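Sorting Cans and Bottles at Home
Print this page | E-mail this page

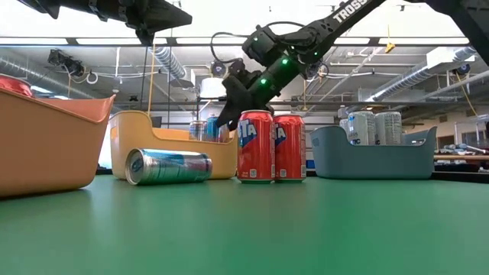 Drink cans and plastic baskets on a green tabletop.

Most kitchens end up with one bag of mixed empties under the sink, and most of those bags leak. A few open baskets on a shelf or bench take no more room and save the job of going through the bag later. We keep ours in the garage, a few steps from the kitchen door.

Choosing the containers
Plastic baskets are easier to live with than cardboard boxes. Cardboard goes soft the first time a can drips. Pick ones with a rounded rim if you carry them any distance, as a thin edge cuts into your fingers once the basket is full of glass. Different colors help children and visitors remember what goes where. If yours are all the same color, a strip of masking tape and a marker will do.

If the basket has holes in the bottom, stand it on an old baking sheet or a boot tray. Two inches of empty space above the contents is enough to keep things from rolling out when you lift it.

Rinsing
Rinse cans with leftover dishwater before you drain the sink. Half a cup, a quick swirl, and tip it out. Stand them upside down in the dish rack overnight. Soda and juice cans are the ones that bring ants and wasps, so do those the same day. Soup and pet food cans need a little more. Fill them with warm water and let them sit while you eat.

Leave labels on paper-wrapped cans unless your hauler tells you to take them off. Ours does not ask for it.

To crush or not
Check before you flatten anything. In places with a bottle deposit, the machines need to read the code on the side and will reject a crushed can. Where cans go in curbside bins, some programs want them whole because the sorting line handles a round can better than a flat one. If you take aluminum to a scrap yard by weight, crush away. A wall-mounted crusher should be screwed into a stud. We had a Trovent on plain drywall and it came down in November with a piece of the wall.

Steel or aluminum
Use a refrigerator magnet. If it sticks, the can is steel. Most soda cans are aluminum, most vegetable and soup cans are steel. Our yard pays for the first and takes the second for nothing, so we keep them apart. Lids from steel cans go inside the can, and then pinch the top shut so the edge is covered.

Cleaning the baskets
Once every 14 days, empty them and wash with hot water and a squirt of dish soap. For a sour smell, sprinkle baking soda in the bottom, leave it an hour, and rinse. Sticky rings on the bench top come up with a rag soaked in warm vinegar and water. Do not use vinegar on marble or other natural stone — it will etch the surface.

Dry the baskets in the sun if you can. Do not stack them damp, or they will jam together. If two are already stuck, run hot water over the outer one and put cold water in the inner one, then twist.

What stays out
Spray paint cans, propane cylinders and anything that still hisses. Keep these on a separate shelf, away from the water heater, and take them on the county's collection day.

Last updated: Wed 4 August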